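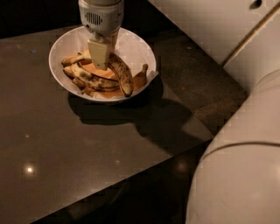 Kitchen tips from our robot club

I help out at the Kenomo robot club on Sunday afternoons, and this term the students picked "tidy the fruit bowl" as their project. Easy, I thought! Bananas are a nightmare for a gripper, and I've picked up a pile of tips along the way, plenty of which work just as well with ordinary hands at home.

Use a wide, shallow bowl. Deep ones look lovely, but the gripper knocks the rim on the way down and the students end up rewriting the whole approach. My own big glass one at home has gone back in the cupboard too – I was forever losing a squashy plum at the bottom.

Line it. A sheet of plain baking paper does the job, and when something goes soft you lift the lot out and the bowl only wants a quick wipe. Push it well down, or the gripper will grab paper instead of fruit (Hường Diệp's team did this three times in a row and were very good about it).

Mix your ripeness. For practice you want firm yellow ones and properly spotty ones together, so the students can't just tune everything for one sort. Squeeze settings that suit a firm banana will make mush of a brown one.

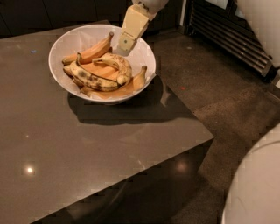
Thịnh Tô reckons we should go for the stem end every time, as it's the toughest part and the skin is less likely to split, and would sooner lose a minute lining up than scrape banana out of the finger joints again. I've come round to that, though I still like a middle grab for the short ones.

Save the peels. They're floppy, they overlap, and they make a cracking second task once whole fruit is going well. Start with the gripper nearly closed and come straight down. Do them the same day, mind, because they go slimy by morning and the smell gets into everything.

Wipe the fingers between goes with a damp cloth and a drop of washing-up liquid. Sticky fingers drop things late, and Đức Võ spent a whole session hunting for a bug in the code that was really just banana.

Leftover brown ones get mashed for a loaf. I use 500 g of peeled fruit and go easy on the sugar.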